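Writing down our rules for simulated robots

September 4, 2021

I spent most of the summer on the thing I always said I'd never do, and I loved it. I wrote a rulebook. Thirty-six pages of it, for driving a two-armed robot around a simulated apartment, and I'd happily write 36 more.

Some background for people who don't do this. At Nollwood we run household tasks in simulation: open that, carry this, put the round thing down without losing it. Several people drive the robot by hand and the recordings all go in one pile. Until June our only written guidance was a note from Yamila Zapata that began "please try to be consistent" and then listed the keyboard shortcuts. So everyone was consistent with themselves. One driver closed the fingers until the object stopped moving, another until the force reading jumped, and I closed them until it looked right to me (sorry).

The grasp rule came first and got the most rewriting. What we have now is short. Center the object between the fingers before you close. Close until both pads report contact, then hold still for 20 simulation steps before any other joint moves. A stone ball and a sponge get the same wait. If the simulator lets a finger sink into the object, the run is thrown out, even if the rest is beautiful.
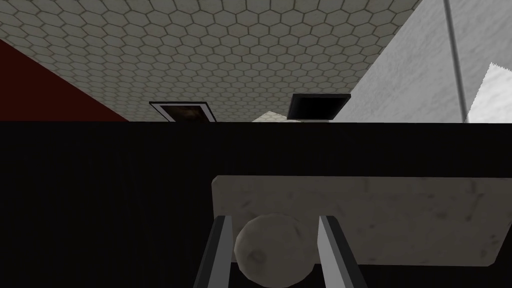 Renato Saludo thinks the wait is too long and said so in the margin of every draft: a real gripper doesn't stand there admiring its work, so why teach a simulated one to? I see his point. But when I went back through 376 old recordings, the ones without any pause were so much harder to split into "grasp" and "lift" that two of us labeling the same run would land in different places. We kept the 20 steps. He gets to reopen it in October.

Next up was approach. I had no idea there was so much to say about an open hand! Our rule is that the fingers go to full width before the wrist gets near furniture, and stay there until the driver has committed to a target. No nervous half-closing on the way in, no using a fingertip to poke a cabinet and see if it's solid. Dark furniture gets its own paragraph, since a black panel in low light gives the driver very little to judge distance by. Slow down, and check the contact readout as well as the wrist view. 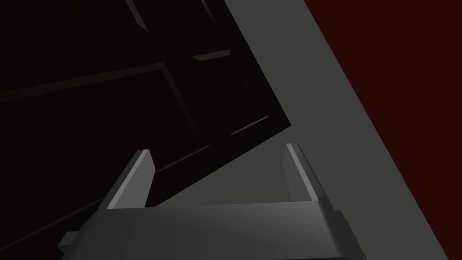
Iara Vergara wrote in after I shared the draft: at Rallau they went further and banned the wrist view on its own, so a driver always has to keep a second view open, and people complained for a week and then stopped noticing. I like that a lot. It's in our text now as a "should". We use "must" and "should" in the strict sense, by the way, and I recommend it to anyone. A "must" throws the run out. A "should" gets a note in the log and the run stays.

The log has seven fields and I fought hard to keep it there. Driver, task, scene version, start pose, outcome, reason for stopping, and one free line for anything odd. The free line is my favorite. "Wrist rolled, horizon sideways, carried on" is a perfectly good entry, and it saves the next person from wondering if the file is damaged.

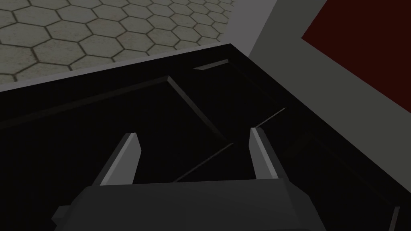 Rules for the rest of the body

It's easy to write only about hands. Most of our bad runs in July came from elbows and shoulders, though, usually in doorways, where the driver is watching one gripper and the other arm is off having its own adventure. So the third section covers parking. An arm that isn't working must be folded inside the width of the base before the robot passes between two doors or cabinet fronts. If both arms are needed, the base must be stopped.

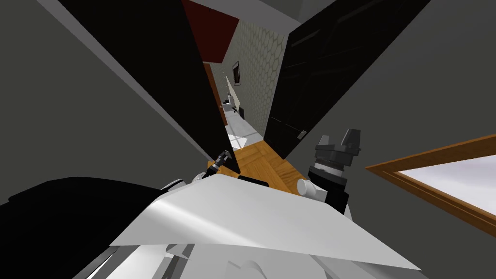 Credit: Nollwood simulation group, apartment scene

There's a "should" in there about lifting your eyes to the head view before each base move, and one about handles: approach from the side the door swings away from, and let go fully before you back up. Celeste Carrasco tested that last one for a whole afternoon and came back with a better wording than mine, so hers is the one in the book.

What I still don't have is a good rule for giving up. Right now a driver may stop after two failed grasps, or continue, and both are fine as long as the reason goes in the log. I suspect that's too loose. If your group has settled on something — a time limit, a number of tries, anything you've lived with for a while — please put it in the comments. I'm collecting them all before the October revision, and I'll post the full text of the rulebook once Yamila has been through the grasp section again.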